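Yellow All the Way Down: The Lindemann Room in Istell

Gallery / Workrooms and Benches

I have been photographing and writing up workrooms for 13 years, and I have never been so happy to be surrounded by one color. The Lindemann room in Istell has yellow benches. I don't mean a yellow stripe or a few yellow corner guards. The tops are yellow, the shelves underneath are yellow, the side panels and the rails are yellow, and by the time I'd been in there an hour my notebook looked gray to me (it's cream).

Birgit Seidel laid the room out and Jana Meinecke runs it from one end of the year to the other. Between them they know every bolt. I went in January, on one of those mornings when it never properly gets light outside, and walking through the door was like somebody had opened the curtains!

A bit of background before we get going. The room is used for short runs of packing and sorting, small batches mostly, the sort of work where the layout might change three times in a season. Birgit wanted benches that people could stand at, reach across, and get something off a lower shelf without doing a deep knee bend. Jana wanted to be able to see a dropped screw. That second one is where the color came from. She had worked in a room with dark green tops before this and still gets annoyed talking about it.

They went through 17 paint samples. Seventeen! Jana kept the cards, and she fanned them out for me on her desk, and I promise you that at least five of them are the same yellow. She doesn't agree. There's a warm one she calls "school bus," a thin lemony one that Birgit liked and that Jana says made everybody look ill, and then the winner, which has a number but which they both call Ina, after the woman at the paint counter who mixed it. So if you hear anybody in Istell say that something needs touching up with Ina, now you know. 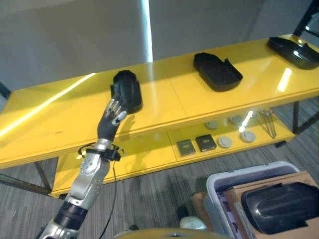
The two-tier design was Birgit's from the start. She drew the first one at her kitchen table, on the back of a calendar page, and the proportions hardly moved between that drawing and the finished bench. The upper level is for what you're doing now and the lower level is for what you'll want in a minute. I love that kind of rule. You can explain it to someone new before they've got their coat off.

Then there's the gloss. I asked about it straight away, and you can probably guess what the first question from every visitor is: doesn't it glare? Yes, a little! Birgit is perfectly cheerful about it. She tried a matte finish on a short test section and it took on every scuff going, pencil, rubber, tape residue, the lot. The gloss wipes down with a damp cloth in one go. People get used to where the shine falls and put themselves a half step to one side of it. I noticed I was doing it too by lunchtime.

What I enjoyed most was how well dark things read on that surface. Put anything black on it and the outline jumps out at you, every curve and corner. For photographs it's a treat, and for working it's even better, seeing that you can check a bench from the doorway. Jana does exactly this. She leans in, looks along the tops, says "good" or "hm," and goes on to the next thing. I was there for two of the good ones and one hm.

A few bits and pieces I wrote down on the first pass, for those of you who like the dull details as much as I do:

The tops are made in panels, so a damaged piece can be lifted out and a new one dropped in. Birgit says they've done this twice so far, once after a run-in with a paint can lid.

Shelf height was settled by having people of different sizes pretend to put a box on it. There was no box and no shelf at this point, just a broom handle held level by Jana.

The benches arrived from Brernex in flat bundles and took 8 days to put together. The plan said three.

The kettle is 42 steps from the far bench. I walked it myself and I won't be taking questions about my stride.

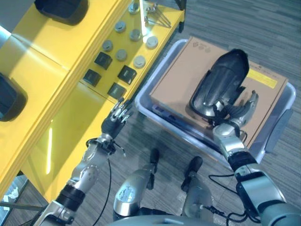 Controls are a subject I can go on about, so I'll try to be good. My complaint with most workrooms is that the controls get put wherever there was space left over, up on a post, or behind a flap, or down by your shins. Birgit went the other way and gave them a slanted panel along the inner edge of the bench, right where your hand comes to rest anyway. And look at the buttons! Round silver ones with brushed caps and square black ones with paler faces, so the two families can't be mixed up. The round ones run in loose diagonals with no ruler-straight rows, and I know that would drive some of my readers up the wall, but I think it gives the panel a bit of swing. I could look at brushed metal on yellow all day long. The black recessed holders let into the top are another favorite of mine, with their rounded rims, and they keep the things that live there from wandering. Then down on the floor beside the bench there's the light gray tray with its rounded walls and a flat cardboard box lying in it, nearly filling it from side to side. Even the box has a yellow label. I asked Jana if that was deliberate and she just smiled at me.

She did have plenty to say about trays in general, though. The pale gray was chosen to stay out of the way. If the benches are going to be this loud, she said, then whatever you put next to them had better keep its voice down. Black and gray are the two colors she'll allow near the yellow. There was a brief flirtation with blue bins, and Jana's verdict was that it felt like being inside a flag.

The other thing she's strict on is tools that get left out. She isn't a shadow-board person. No painted outlines, no hooks with names. Her system is that tools can lie on the bench as long as they lie together, so you have one little gathering of them in one place and your eye goes straight there. I tried this at home when I got back, with the kitchen drawer stuff that always ends up on the counter, and it works so much better than I expected. The scissors haven't been lost once.

I also want to say a word for the floor. Carpet! In a workroom! I was doubtful, and I told Birgit I was doubtful, and she made me stand still and listen. It's quiet in there. Two people can talk across the room without raising their voices, and a dropped part makes a small soft sound and stays put, where on concrete it would ping off under something and never be seen again. Vacuuming takes up a chunk of the evening tidy, and Jana has opinions on vacuum cleaners that would need a page of their own (and may get one).

The evening tidy is a lovely thing to watch, by the way. It starts at a quarter to five. Tops first, then shelves, then the rails, always in that order, then the floor. Whoever started earliest gets to pick the music. When I was there it was accordion, a lot of accordion, and people wiped in time to it whether they meant to or not.

On to the rails, which I've saved for the end because I spent longer on them than on everything else put together. They're the part of the room that came last, and you can tell Birgit had her eye in by then. The benches are solid, friendly, chunky things. The rails are almost like drawing. She wanted whatever goes down the rack to keep to its own lane with as little fuss as possible, and she wanted to be able to take a strip out and put it back in without calling anyone. The first version had taller sides and people kept catching their sleeves. The second version had the center rail slightly off, which looked fine on paper and then bothered everyone in the room without any of them being able to say why, until Jana went along it with a tape measure. The third version is the one that stayed, and I think it's a beauty.

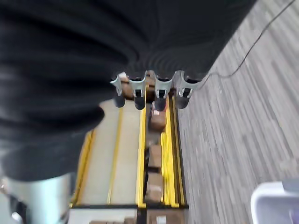

The rack from above, with the center rail, the smooth beige lane to the left of it, and those thin yellow strips side by side on the right.

If you'd like to try this look at home or in your own shop, Birgit gave me a few pointers to pass along. Buy more paint than you think, and get it all mixed in one go. Put the first coat on in daylight. Do the undersides too, even where it won't show, as the reflected light from an unpainted underside makes the shelf below look dingy. And keep a small jar back with the date on the lid. Theirs sits on the windowsill next to a cactus.

 I still owe you the storage corner, where the spare panels stand on end like records in a shop, and Birgit has offered to dig out the calendar page with the original drawing if she can remember which box it's in. Jana thinks she knows. I'll add both here when I have them.

Thank you to Birgit and Jana for the tour, the broom handle demonstration and the plum cake.

Next in Workrooms and Benches: a bookbinder's loft in Brernex, with the narrowest stairs I have ever carried a tripod up.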